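We use cookies to improve your experience on this site. By continuing to browse you accept our use of cookies.

Travel Members' Forum: Rail and Ferry
Changes to the Clirkdale through ticket
Posted 2023-09-05 by Mohsin Gilani

Members may wish to note that the combined rail and ferry ticket from Stalley to Clirkdale will be sold under new conditions for the winter timetable. The operator's notice states that a missed sailing will no longer be covered automatically. Passengers must have allowed a connection of at least 40 minutes at the harbour. I should be grateful for the views of members who have used the ticket recently.

Ilham Abdel Rahman
I travelled on this ticket in July with two pieces of luggage and a bicycle. The train was late, the sailing was missed, and the harbour office placed me on the next departure without charge. Under the new conditions I would have had to buy a second crossing. I consider this a serious reduction in what is offered and have written to the operator to say so.

Haruto Koyama
I must respectfully disagree with the previous member. The former arrangement was open to misuse. Passengers regularly chose the last possible train and expected the ferry company to meet the cost. A fixed connection time is common practice elsewhere, and 40 minutes is not a great deal to ask.

Ilham Abdel Rahman
The last possible train was the one printed on my ticket. I did not choose it. The booking office at Stalley issued it as a valid connection. 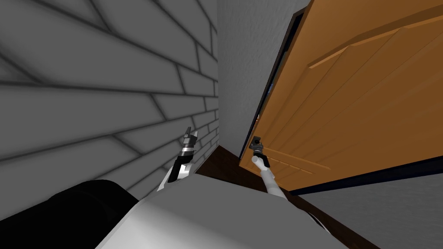
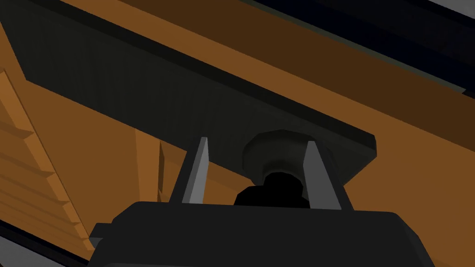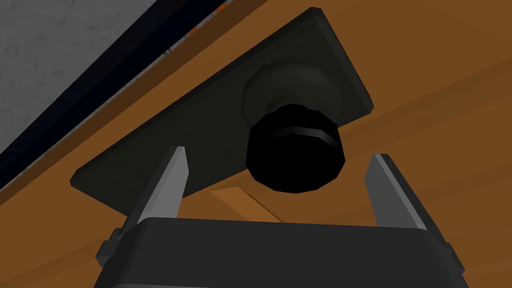 Efe Oyelaran
May I ask whether tickets already bought for the winter period will be treated under the old conditions or the new ones?

Mohsin Gilani
The conditions in force on the day of purchase apply. The notice confirms this in its third paragraph, and members should keep their receipt with the ticket in case the harbour staff ask to see it.

Shinji Higuchi
I would add a point on fares. The group pass for the same route has been quoted to our walking club at 2,989 for the season, and it retains the missed sailing cover in full. For those who cross only once or twice a year it is of little use, but clubs should look at it before the autumn bookings open.

Haruto Koyama
The group pass excludes Friday evening sailings, unless that has changed. We found this out after paying.

Shinji Higuchi
It has not changed. I ought to have mentioned it. The exclusion applies to outward crossings only — the return may be made on any day.

Ilham Abdel Rahman
I have now received an acknowledgement from the operator, reference 826, with a full reply promised within three weeks. I will place the substance of it in this thread when it arrives. Members with a similar experience are asked to send me the date of travel and the train they were booked on.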